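Search this site
Search Go

Old wood table gone sticky – what do I use?

huvar19
Bought a second-hand table in Rivport, top feels tacky all over. Washed it 2 times, still tacky by teatime. Dont want to strip it if I can help it. Any ideas?

plorwood_pete
Old polish build up. White spirit, soft rag, window open. Try underneath first.

Gauthier701
Sugar soap did mine. Weak mix, wipe, rinse, dry straight off.
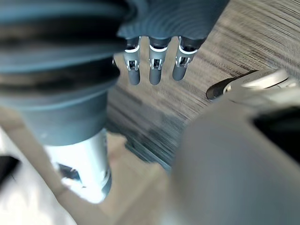

Then leave it a full day before you wax. I did mine Sunday and rushed teh wax – went cloudy, had to start again.

Related
Ring marks on pine
Best wax for oak
Wobbly chair leg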